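Dance Show Nights at Home: Setting Up the Room, the Food and the Floor

By Irena Kwiatkowski
Posted Mon 4 September

The new season of Pomstead Ballroom starts this month and runs until the final in December. We have people over for it most weeks, and over the years our living room in Heywood has taken a fair amount of punishment. These are the things I do before, during and after a show night. Most of them work just as well for a singing contest or an awards show.

The TV and the seats

Move the seats before you touch the TV. Ours is a 43-inch set on a low cabinet, and the people at the ends of a long row always complained about glare. Now the couch goes straight across from the screen and the kitchen chairs stand behind it. People on hard chairs sit higher, so they see over the heads in front.

Turn off the lamp that reflects in the screen and leave on one that sits beside or behind the set. A dark room sounds nice but someone will step on a glass.

Wipe the screen in the afternoon, with the set off and cool. Use a dry microfiber cloth and light pressure. If there are greasy fingerprints, dampen a corner of the cloth with plain water, wipe, then dry with the other end. Never spray anything directly onto the screen.

Sound

Dance shows have a live band, a loud studio audience and judges who mumble. If you turn the volume up for the judges, the band will rattle the windows. Look in the sound menu for a setting called something like Night, Speech or Clear Voice and try it during the opening titles. If the TV sits inside a cabinet or pushed deep onto a shelf, pull it forward until the front edge is flush with the shelf.

Captions help too. On live shows they run a few seconds behind, which bothers some people and not others, so ask.

Food that survives a couch

Anything that needs a knife is wrong for this. I serve food that can be picked up in the fingers and finished in a bite or two:

Small sausage rolls, cut after baking
Cheese cubes with a grape
Cucumber rounds with cream cheese
Popcorn with salt only, no butter

Butter on popcorn ends up on the remote, then on the cushions. If your guests insist on it, put out a roll of paper towels and keep the remote to yourself.

Put hot food out 20 minutes before the show starts. Most of it will be eaten before the first couple is on the floor, and what is left can go back to the kitchen during the first break. Use several small plates in different spots. One big platter in the middle means people leaning across each other all night.

For drinks, pick short, heavy glasses. Tall stems and deep carpet do not go together. 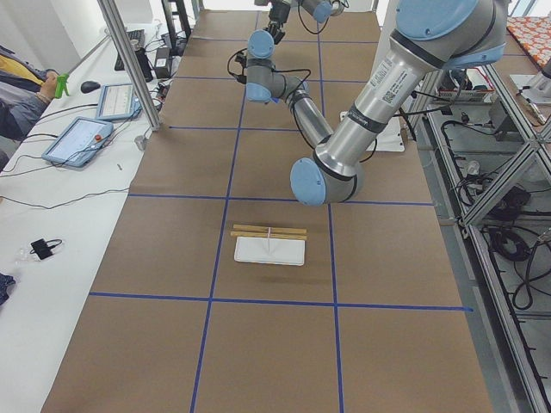 Score paddles

If you have children in the house, or adults who like arguing, you will want score paddles. Ping-pong bats look good but cost too much to buy just for this. Cut circles from cereal boxes, using a saucer as the guide, and write the number on both sides in thick black marker. Tape a paint stirrer to the back of one circle and glue a second circle over it to hide the tape.

Press them under a stack of books overnight or the card will curl. Store them flat in a large envelope. Mine have lasted three seasons, apart from the low scores, which get heavy use and have been replaced.

If you would like to keep a running total, write it on the back of a calendar page and stick it to a door with removable tape. Check the tape on a hidden spot first. Fresh paint peels easily.

Clearing a patch of floor

Someone will want to try a few steps when the show is over. It is better to plan for that than to have it happen between the coffee table and the bookcase.

Roll up loose rugs completely. A rug folded back on itself leaves a ridge right where feet go.
Move the coffee table out of the room. Against the wall is not far enough away.
Sweep, then run a barely damp mop over hard floors in the afternoon so they have time to dry.
Do not polish the floor that week. Polish and socks are a bad combination.
Shut pets in another room until the dancing is done.

Bare feet or shoes with a clean suede or leather sole are best on wood. Check heels before anyone starts. A heel that has lost its rubber tip will leave dents in soft pine, and they do not come out. Slip-on plastic heel caps are cheap and sold wherever dance shoes are.

On carpet, keep to small steps and skip the spins. The foot sticks and the knee keeps turning.

Scuffs and spills

Black scuffs on vinyl or sealed wood usually come off with a clean pencil eraser. Rub gently along the grain. For stubborn marks, a drop of dish soap on a damp cloth is the next thing to try.

Red wine on carpet should be blotted right away with a white cloth. Work from the outside of the stain in. Add cold water a little at a time and keep blotting. I finish with a spray of Grulex, which I have used on our beige carpet for years, but test any cleaner behind the couch first and let the spot dry before you decide.

Glitter and loose sequins are another matter. If people dress up for the final, there will be some. Go over upholstery with a lint roller, then vacuum with the brush attachment. A vacuum alone tends to push glitter deeper into the weave. On hard floors, use a damp paper towel and throw it away after each pass.

Recording the results show

The Sunday show is the one people miss. Set the recording to run over by several minutes, as live shows often finish late. On our box this is under Options and it has to be set for the whole series, not for the single episode. Check how much space is left on the drive while you are there. I delete old movies in the fall to make room.

If you plan to watch later, mute your group chats before the broadcast starts. Alerts on the lock screen have spoiled more results for me than the newspapers have. Take the show's name off any news alerts too, and leave the radio off in the car.

When the host announces a schedule change, write it down. Griston moved the show earlier last season on four Saturdays for sports coverage, and recordings that were set by time only caught the second half. Recordings set by series name were fine.

Packing up

I do the glasses and plates that night and leave the furniture for the morning. Let rugs stay rolled until the floor has been swept, or you will trap crumbs and grit underneath. Unplug any string lights before you coil them. Wind them around a piece of stiff card with the plug end last.

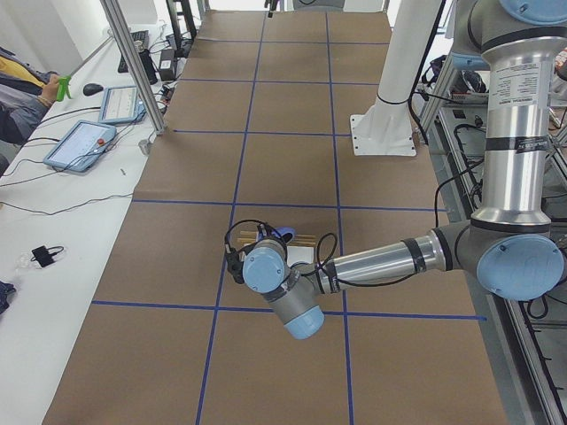
What is the best way to wash a sequined top after a show night?

Read the care label first. If it allows washing, turn the top inside out and wash it by hand in cool water with a little mild detergent. Swish it without rubbing or wringing. Rinse, roll it in a towel to press out the water, and dry it flat, away from heaters. Sequins can warp or lose their shine in a dryer, and they should not be ironed from the front. If only the underarms need attention, sponge the lining and let it air out overnight on a padded hanger.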